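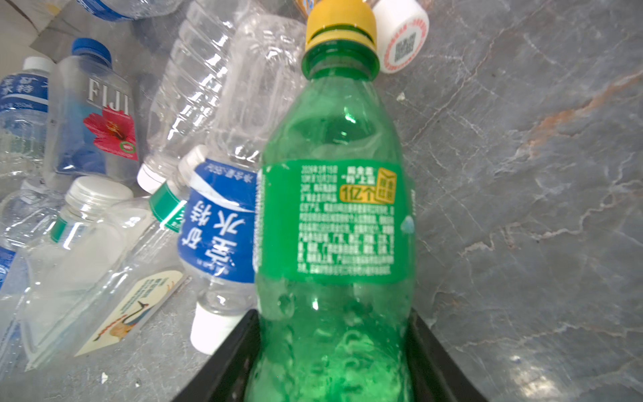
Halyna Nechyporuk wrote: The grasp stage looks fine to me. My question is about scoring. If the green bottle is held near the base and then ends up beside the bin, does Pustum log one failure or two? The method note from September doesn't say, and our Lerkilgate numbers can't be compared with yours until it does.

Reply, Nov 11, 2021

One failure, booked against release. Grasp and release are scored separately, and a trial only counts as complete if the object is inside the bin when the arm returns to its rest pose. I have added this to the method note.

Status of the ticket as it stands:

Summary: release stage scores lower than expected on clutter-to-bin trials
Component: Pustum policy, wrist view only
Priority: normal
State: open

Steps to reproduce
1. Load the checkpoint trained on 126 demonstrations.
2. Spread mixed empty plastic bottles on the grey marbled surface. Leave them touching.
3. Put the lined wastebasket in the corner.
4. Run 40 trials with the default release height.

Expected: release score close to grasp score.
Observed: grasp is steady, release is not. Misses group on the near side and the right side of the bin.

Checked so far
- Wrist camera calibration redone. No change.
- Finger opening speed halved. No change.
- Release height lowered by 20 mm. Slight improvement, but the fingers then touched the liner on several runs, so I put it back.
- Hivau logger timestamps compared with the arm controller. Offset is around 52 ms, steady, and too small to explain the misses.
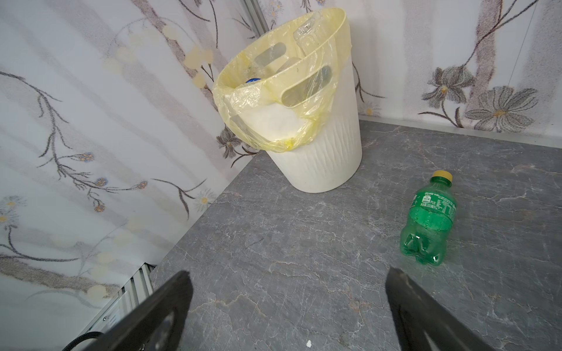 Fig. 2. Bin corner, fingers open, green bottle on the floor to the right of the wastebasket.

Working theory: the policy takes the folded edge of the liner as the rim. The liner is translucent and hangs down the outside of the bin, so the estimated opening moves toward the camera. That would account for the near-side misses. It doesn't account for the ones on the right, and I have no explanation for those yet.

A second possible cause is the grip point. A bottle held low has most of its length past the fingertips and may strike the rim when the wrist turns. The current labels record only held or not held, so I can't separate this from a rim error using the old logs.

Next
- Repeat the set with the liner removed, same checkpoint, same start poses.
- Add a grip height field to the trial sheet (low, middle, neck).
- Poduval branch has the rim mask. Merge after the no-liner set is finished, not before.

Halyna, please rescore your Lerkilgate runs under the one-failure rule and attach the sheet to this ticket. Leave the raw labels as they are.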